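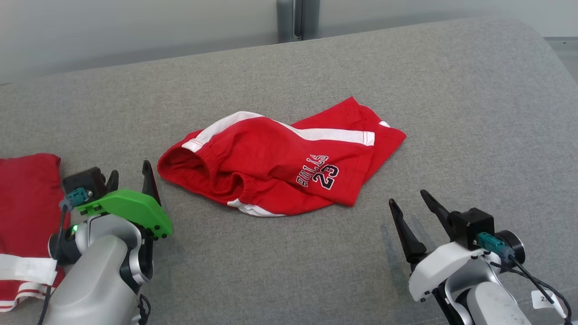

Sarton, April

How to clean a leather bridle (the quick version)

Spring shows are coming and my tack was a disgrace. Wrote this out for the girls at the barn, putting it here too. Takes 30 minutes if you don't stop to chat.

What you need
Glycerin saddle soap, the bar kind. Two sponges. Old toothbrush. Dry cloth. Leather conditioner – I use the Voveck one in the flat tin, any decent one will do. Small bucket of water, lukewarm.

1. Note your holes. Cheekpieces, throatlatch, noseband. Write them down or snap a pic on your phone.

2. Take it all apart. Yes all of it. Stiff hook studs: push the strap back through its keeper first, then work the end off the stud. No pliers.

3. Bit goes in the bucket. Leave it while you do the leather.

4. Wipe off the loose dirt. Damp sponge, wrung out hard. Both sides, the sweaty side needs it most.

5. Soap. Wet the bar, not the sponge, otherwise you get foam everywhere. Little circles. Those black greasy lumps under the browpiece come off with a fingernail or the toothbrush. Go easy on the stiching.

6. Wipe again with the clean sponge, then let it dry. Indoors, away from the heater. Mine hangs for 3 hours, more if it's raining.

7. Conditioner. Thin coat, rough side first. Wait 5 minutes, buff. Too much and the reins go slimy – ask me how I know.

8. Scrub the bit, rinse, dry. No metal polish on the mouthpiece.

9. Put it back together on your holes. Check the billets for cracks while your at it. Bend each one over your finger. Cracks = no riding in it, take it to the saddler. Marek Kopecký does ours at Malý, usually quick.

New bridles are different, they want oil before first use. Will do that one next.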